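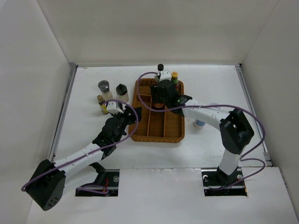
A divided wicker tray, with plenty of vacancies at the near end.

I have owned four cutlery trays in my adult life and been disappointed by each of them in a different material. The plastic one cracked. The bamboo one expanded to fit any drawer, according to the label, and then declined to contract. The wire one let teaspoons through like krill. So when the woven ones started turning up in every homewares shop between here and the coast, I was ready to be disappointed again, and I paid $68 at Fornen for the privilege.

My complaint is with the dividers. A divider is an opinion. Somebody who has never seen your kitchen has decided you possess three kinds of long thing and one kind of short thing, and has woven that belief into the furniture. You take it home, put it on the bench and discover that you own two kinds of long thing and eleven kinds of medium thing, several of them round. The potato masher belongs to no known category. It goes in diagonally, lies across two compartments like a drunk across a bus seat, and that's the end of the system.

The catalogues get around this by having hardly anything to put away. Bekico's spring one ran to 276 pages and I don't believe there was a single rubber band in it. Every tray held four identical spoons and a sprig of something. I would like to see one photographed after a year in my house, when the small compartment at the back has taken in the dead batteries, the allen key, the birthday candles and the little bag of spare screws that came with a chair we gave away.

That back compartment is the only honest part of the design. The long ones are for show, and for crumbs. Woven bottoms have ribs, and ribs collect toast. You can't wipe them. You can turn the whole tray upside down over the sink and smack it, and I do, usually at 6 in the morning, to the delight of the household. Fultik sells a soft brush for the purpose. I used an old toothbrush, which then needed somewhere to live, and you can guess where it went.

I did try the proper method once. The Taheri storage guide tells you to empty everything onto the table, sort it by how often you use it, and put back only what you reach for. I managed the emptying beautifully. By mid-afternoon I had about 283 objects on the table and nowhere to eat dinner, and the only thing I could swear to reaching for regularly was the bottle opener. Everything went back in with one sweep of the forearm.

And yet I'm keeping the wicker. It looks good, even half full – better half full, if I'm fair – and the braided rim is high enough that nothing rolls off the side. It has moved out of the kitchen and onto the hall table, where it sorts nothing in particular: keys in one channel, sunglasses in the next, mail in the third until it slides over into the keys. The cutlery is back in the cracked plastic tray, which I had kept in the garage for paintbrushes. The paintbrushes are in a bucket. They seem fine.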